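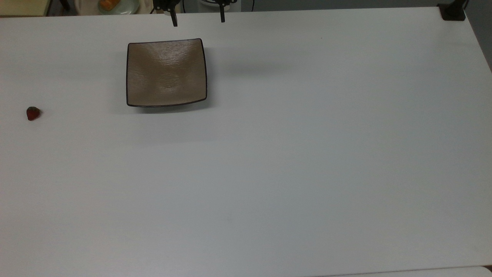 Who can join the Prurkent Robotics Club?

Any student enrolled at the college, in any major, at any point in the school year. You do not need to have built or programmed anything before. Most new members join in October, after the welcome meeting, but there is no cutoff.

How big is the club?

We keep it to 16 active members per semester so that everyone gets time on the arm. If we are full, we put you on a list and write to you when a place opens up. People on the list can still come to the open talks and use the reading folder.

What does it cost?

Dues are $10 a semester. That covers the small stuff – tape, cable ties, food for the long sessions. You do not have to buy any parts or a laptop. If the dues are a problem, write to us and we will drop them.

What are you working on this year?

The main project is called Dratia. The goal is to have the arm pick up a small item from a table and put it on a dish, with the item and the dish in different positions each time. It sounds simple and takes most of the year. We started with hard objects and have moved on to rounder ones, which roll or slip if the fingers close at the wrong height.

How does the arm learn the task?

A member steers it through the task by hand, over and over, and the computer records the camera views and the joint positions together. Each recording is called an episode. We have 3,053 episodes saved as of March 2023. We then train a model on them and test it on layouts it has not been given before.

Do failed attempts get thrown out?

Not automatically. If the gripper misses and the operator recovers within the same episode, we keep it and tag it as a retry. If the item ends up on the floor, we stop and delete the episode. When you are not sure, tag it "review" and move on.
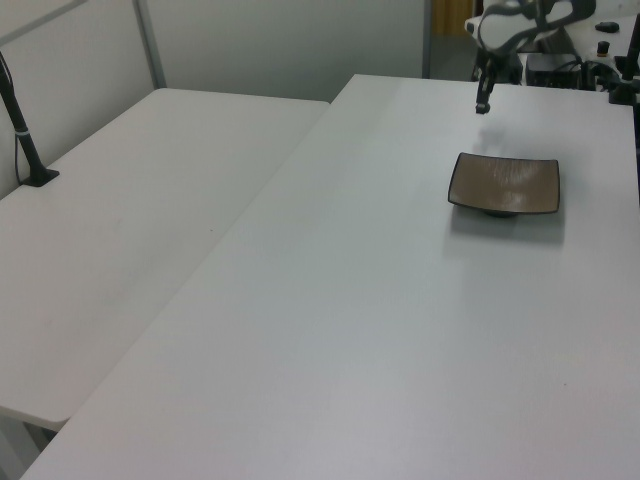 Before your first session you need to read the safety sheet and do a short walk-through with a member who has already been signed off. The walk-through covers the stop button, where to stand, and how to bring the arm back to its start position. After that you can run sessions with a partner. Nobody runs the arm alone, including the officers.

Can I move the cameras or the tables?

Please don't. A small shift in a camera changes every recording made after it, and it may take days before anyone notices. If you bump a mount or a table by accident, write it in the log with the time and tell the next team. You will not be in trouble for it.

How much time does it take?

Plan on one two-hour session a week plus the meeting. Programmers tend to put in more, especially before the competition. If you have exams, say so early and we will swap your slot.

Which competition do you enter?

The Fendent Challenge, in the tabletop handling class. Teams get a fixed number of tries and are scored on how many items end up where they belong. Last year we finished with 114 points, which put us in the middle of the table. Most of the points we lost were on placing – the arm let go too early and the item landed on the rim.

Is there anything for people who don't program?

Plenty. We need operators, people to check and tag episodes, someone to keep the log in order, and writers for the competition report. Several of our best operators have never written a line of code.

Can I get course credit?

Sometimes. Ask your advisor first, then send us the form. The club can confirm your hours but cannot grant credit.

Where do you meet?

In the Pfeiffer Building, ground floor, in the lab past the machine shop. The outside door locks in the evening, so if you are coming late, message the group and someone will let you in.

Who do I contact?

Junhao Guo handles new members and session slots. Use the contact form on the club page and put "joining" in the subject line. Replies can take a few days during exam weeks.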